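# Gripper comparison (two-arm bench)

A gripper comparison is what you do when you have more than one kind of fingertip and can't agree on which to bolt on. I've run quite a few of these on small two-arm benches, so I wrote this entry for our wiki (Evangelia Tzanetos fixed my spelling, thank you!). It covers soft goods only, meaning bags, pouches and clothes.

## Why bags

Boxes are easy. A bag sags, folds and hides its own straps, so it shows up a weak grip very quickly. We started with tote bags from Prustitz and moved on to kids' backpacks in March, and I'd never go back.

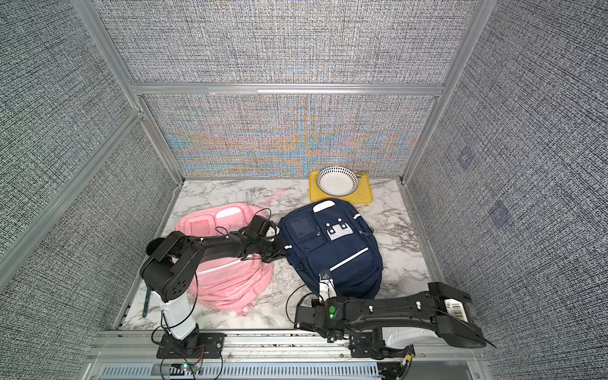 Fingertip shape matters more to me than squeeze force, at least on cloth. A wide pad spreads the load but slides off a flat pocket, and a narrow one gets under a seam and then sometimes snags there. I like to put two bags close together, like the pink and the navy one on the marble top, and bring both arms in so I can see how much elbow room each gripper really needs. White tips against dark fabric are also a lot easier to follow when you're watching the video later.

## Terms we use

- **Pinch:** two fingers closing on a fold of cloth.
- **Scoop:** one finger going under the bag before the other closes.
- **Handoff:** one arm holds, the other takes over. Yasir Dhanial calls this "the swap," and so do half our file names.
- **Slip:** any grip lost before the bag is set down, even if it gets caught again.

## Wrist cameras

Tumelo Shabalala likes a camera on the wrist and I went back and forth on it for ages. It sees the strap when the arm itself blocks the fixed view, but the bracket adds bulk right beside the fingers, and then there's the thin wiring to keep clear of the joints. My habit now is to compare grippers with the bracket on, if that's how the arm will be used.

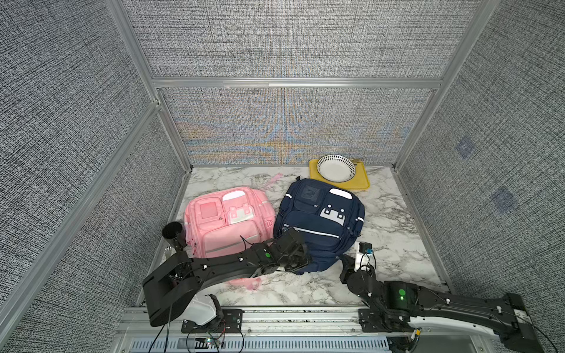 ## Keeping score

We log 31 tries per gripper for each bag, then swap the tips and go again. The longest comparison so far, with the Kamaseck tips, ran to 238 tries and I was very ready for lunch. Sofia Kokkinos keeps the log sheet, and slips go in a separate column from plain misses.

## See also

- Fingertip swaps
- Arm calibration
- Plosska controller notes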